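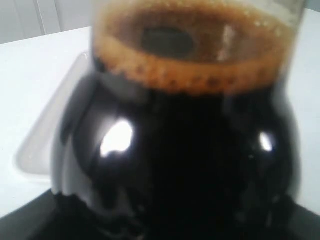
Mistbridge Robotics Club
Minutes of the regular meeting, 2nd September

The meeting opened with the faculty advisor in the chair. The minutes of the August meeting were read and approved with one correction: the entry for the spare power supply should say it was lent to the physics room, not given.

**1. Coffee service project**

The coffee team reported on its work since August. The task for the fall open house stays as agreed: the arm picks up a cup, brings it to the tray, and sets it down. Pouring is still a separate task and will only be shown if it is ready.

The team wants to settle the order of work. Some members would like to start on the pour now. Others said the cup placement has to be reliable first, as the pour depends on the cup being where the program expects it. After discussion it was agreed that cup placement comes first and the pour will be looked at again at the next meeting.

The wrist camera has trouble with the carafe. Dark coffee in round glass gives strong reflections, and the program takes the bright spots for edges. The following were suggested:

- move the desk lamp to the other side of the counter
- put a band of matte tape around the neck of the carafe
- train on more pictures with the carafe at different fill levels
- use a steel carafe

The tape will be tried first. The steel carafe was put off because of the cost. The coding group will add more pictures either way. There are 627 labeled pictures in the set now, and the group wants another 200 before retraining. Close-ups that come out blurred are to be kept in a folder of their own until the group decides whether to label them.

A member asked if decaf could be used for practice, as the leftover coffee gets drunk. The advisor repeated that nothing used in a practice run is to be drunk. Practice coffee goes down the sink.

**2. Gripper**

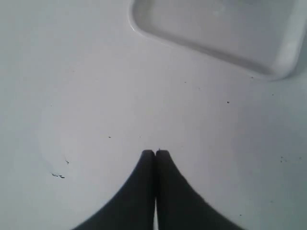 The gripper team has been working on the zero position and asked for a decision on how it is to be checked. Until now each operator has done it by eye and written down a different value. The team proposed that every session begin with the fingers closed over a clear part of the counter and one picture saved from the wrist camera. In that picture the tips should meet as they do now, with the gap showing only lower down between the fingers. The right tip appears a touch higher than the left, and the team would like to know if this comes from the fingers or from the camera mount before anything is adjusted. The tray can stay where it is in the upper right, provided it is empty and well away from the fingers.

Agreed. The check goes on the session sheet as step 2, after the emergency stop test. The mount screws will be tightened and the check repeated before anyone files or shims a finger.

The team also asked for a second set of fingers. Quotes were received from Rultex and Prodora. Rultex is cheaper but ships later. Prodora can supply a softer pad, which may help with paper cups. No order was placed. The team will bring both quotes back with shipping included.

**3. Counter and cleaning**

The counter is to be wiped before each session as well as after. Small dark specks are showing up on the white surface in the camera pictures, and the coding group has had the program mark a speck as an object more than once. Use the lint-free cloths in the drawer and no spray near the arm.

The rule on liquids was read again:

- one person stays at the stop button whenever there is liquid on the counter
- laptops stay on the side table
- spills are wiped up with the arm stopped

**4. Carrier**

The wheeled base, Carrier, is still waiting on a motor controller. The build group asked to borrow the one from last year's line follower. Approved, on condition that it is labeled and goes back in its box by the end of the semester. Carrier will not be part of the open house.

**5. Budget**

The club account stands at $69 after the purchase of cables and cups. The activity fee for the fall has not come in yet. No spending above $20 without a vote until it does.

**6. Other business**

Key cards for new members are ready at the front office. Bring your student ID.

The regional competition rules have been posted. Members who want to compete should read the section on team size before the next meeting. One member asked if the coffee project could be entered in the open category. The advisor will find out if liquids are allowed.

The request for a second whiteboard was carried over.

**Action items**

- Coffee team: tape on the carafe neck, try the lamp on the other side
- Coding group: new pictures, then retrain
- Gripper team: tighten the mount, repeat the closed-finger check, bring back both quotes
- Build group: label the borrowed controller
- Advisor: ask about liquids in the open category

The meeting was adjourned after the room was put back in order. The next meeting will be in the same room, and the date will be posted on the door.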